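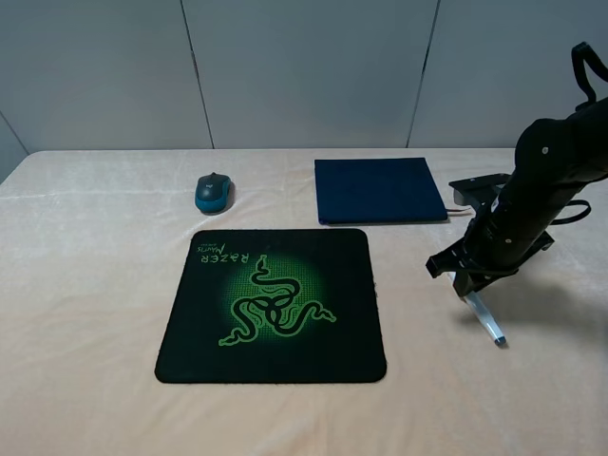
17th October. Gripper comparison, Kekarthorpe bench, second go.

Carried on from where the Nosau fingers left us, which was nowhere good. Today is the Mersha set, the clear ones, on the same arm with the same controller and the same gains. I had sworn to change one thing at a time and for once I did, apart from the cable, which I had to reroute before lunch. It was snagging on the bracket whenever the wrist went past its comfortable range. It still loops out more than I'd like. If somebody has a spare clip, the arm would be grateful.

Objects as agreed: the mouse, the folded navy cloth, the mouse pad. The pad is the hard one. It is flat, floppy and the fingers have to get under an edge that doesn't want to be got under. The Nosau fingers mostly pushed it across the table like a reluctant dog.

Mouse first. Approach from above, close across the body, lift, put down on the pad. Fine from the off. The Mersha fingers give a bit at the tip and seem to settle round the curve of the shell. Close speed left at 40 in the config, whatever units that is in. The manual from Findville says "percent" on one page and "steps" on another, and I've written to them again. I first asked in March.

Cloth next. Grip on the folded edge nearest the arm. It will take the top layer and leave the bottom one behind if the tips come down even slightly high, and then you have unfolded a cloth instead of moving one. Dropping the approach height cured it, though the tips then touch the table on every try and I don't suppose they'll thank me for it in the long run. Refolded the cloth by hand between goes. I am now very good at this.

Pad last. 6 tries, 4 lifts. The two failures were both at the corner where the edge has frayed: one finger went into the fluff and the other went over the top. Coming in at the middle of a side worked each time. I should also admit that the table cover helps. It wrinkles, and the wrinkles let a tip in underneath. On the bare bench I expect the score would be less flattering, and I'll have to find out, having now written it down.

Camera: fixed one only, unchanged. The clear fingers are a nuisance for tip tracking, as the tracker keeps deciding they aren't there. Against the pale cover I can see its point. It does pick up the bluish tip when nothing else crosses it, so I've told it to look for that and stop thinking.

Controller log stopped at 3,871 lines against the 4,000 limit, so no overwriting this time. Copied to the shared folder under "mersha_second", next to "mersha_first", which is empty and which I'd rather not discuss.

To do:
Pad again on the bare bench.
Nosau fingers again with the lower approach height, in fairness to them.
Cable clip.
Chase Findville about the units.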